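Acceptance

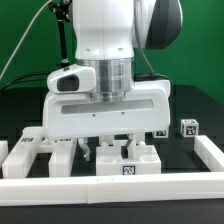 The Gamau hand had been on the arm for 17 days when Annag Morrison was told to write the comparison. The other candidate, the Nultell, had already been tested, boxed and put on the shelf under the window with its cable tied in a figure eight. The test for both was the same. Blocks were set out inside the white rails, each one carrying a black-and-white marker so the camera could find it, and the arm was sent down to pick one up, move it and release it. The block with the two round recesses gave the most trouble. It sat directly under the fingers at the start of a run, and everything depended on how the fingers came down on it.

The procedure was two pages long and had been written at Jillwood by someone who had since left. It defined a pick as successful if the block cleared the table and remained in the grip until commanded open. It defined a placement as successful if the marker was read within tolerance after release. It did not define what to do if the block was picked correctly, placed correctly, and then moved.

Run 934 was the first one.

Annag was at the desk with her back to the cell. The controller wrote a line to the log for each state change, and she had the log open in a narrow window beside the report. Approach. Descend. Close. Lift. Transfer. Lower. Open. Retract. Marker read, within tolerance. Then a line she had not seen before: marker read, out of tolerance. The offset was 3 millimeters in the direction of the long rail.

She turned around. The arm was at its home position. The block was on the table.

She checked the obvious things in the order the procedure gave them. Wrist camera mount: tight. Finger screws: tight. Table level: unchanged. Lighting: unchanged. She ran the calibration routine and the residual was slightly better than it had been in the morning. She marked run 934 as a pass with a comment and started the next one.

The next one was clean. So were the ones after it. She wrote the section on closing speed, where the Nultell was faster, and the section on noise, where it was worse. She ate lunch at the desk. During the afternoon set there was another late read, with the same offset and the same direction.

"It's adhesion," Farquharson said on the phone. He ran the integration group and had chosen both candidates himself. "The pad sticks to the block. You open, it lets go late, and the block gets a nudge."

"The nudge comes after retract."

"How long after?"

"Eleven seconds."

She heard him typing. "Clean the pads," he said.

She cleaned the pads with alcohol and a lint-free cloth, waited the time printed on the bottle, and ran the set again. She also set the log to keep the camera frames it normally threw away. This filled the disk faster than she liked, and she had to delete the Nultell video to make room. The Nultell numbers were already in the table.

At six the building went quiet and the air handling dropped to its night setting. Annag wrote this down, along with the time, under possible causes. Vibration was on the list, and so was thermal drift in the camera, and a loose marker, and operator error. The last she had written first and then moved to the bottom.

The third late read came at twenty past seven. She stopped the sequence and opened the frames.

There were 2 that mattered. In the first, the hand was at home and the block was where it had been put. In the second, the hand was a little lower than home and the block was closer to the rail. The interval between them was one frame period. The joint encoders reported no motion in that interval. The motor currents reported a small draw on joint four, of the kind expected when holding position against a light load.

She looked at the numbers for a while. Then she did what she would have done with any instrument that disagreed with itself, and went looking for the commands.

The controller kept its command queue in a separate file. It was not part of the test record and the procedure did not mention it. Most of it was her own sequence, repeated. After run 934 there was one additional entry, a relative move of 3 millimeters, with no originating process. After the second late read there was another, and after the third, another. The values were identical. The field for the requesting user contained the name of an account at Jillwood that had been disabled in April.

She looked up the account. It belonged to the author of the procedure.

There was an explanation, and she found it before eight. The author had built a correction into the original test cell, whose long rail had been installed slightly out of position. The correction waited until a block had been at rest for a set time and then pushed it over, so that the placement would agree with the drawing. The script had been copied with the rest of the configuration when the cell was moved here and the rails were rebuilt. It was supposed to run on every placement. A fault in its timer meant that it ran only when the clock and the run counter happened to line up. On the Nultell it would have done the same thing, and probably had. The encoder values were blank during the move because the script suspended reporting while it worked. There was a comment beside that line: so it doesn't show up in the stats.

Annag read the comment twice. She read the rest of the file. Most of the comments were of the same kind, brief and practical. Gripper two drags, compensate. Camera reads high after noon, subtract. Ask F. before changing this.

She called Farquharson again.

"Did you know there was a nudge script?"

He was somewhere with dishes. "There were a few," he said. "That cell was a mess. We had a customer coming every week."

"It's still running."

"Well, take it out."

"If I take it out, the Nultell numbers don't stand. I'd have to repeat the whole set."

"How far out are they?"

"I don't know. I deleted the video."

The dishes stopped. "Which one's ahead?" he said.

"Gamau. By two placements."

"And we're buying the Gamau."

"That's what the report says."

"Then I don't see what you'd be repeating it for," Farquharson said. He told her to go home.

She did not go home directly. She disabled the script, restarted the controller, and confirmed that the timer process was gone. She ran ten cycles on the Gamau and watched each one from beside the cell, standing, with her hand on the stop. The fingers came down, closed, lifted, lowered and opened. The block stayed where it was put. After each release she counted to fifteen.

Then she moved the arm to the service pose, cut the power, and took the hex key out of the drawer. The Gamau came off with four screws. She laid it on a cloth, fetched the box from the shelf under the window and untied the cable. The Nultell was heavier than she remembered. She seated it against the flange, turned it until the pin found its hole, and tightened the screws in a cross pattern to the torque in the manual.

The calibration took nineteen minutes. While it ran she opened the report, selected the Nultell column, and cleared it. The totals at the bottom of the table changed to a row of error codes. In the box for the test date she typed September 25, 2022, and under deviations from procedure she wrote, see attached, and attached the script.

The routine finished and asked her to confirm that the cell was clear. She put the block back under the fingers, with its marker toward the front, and stepped outside the line on the floor.

Run 1, the log said. Approach.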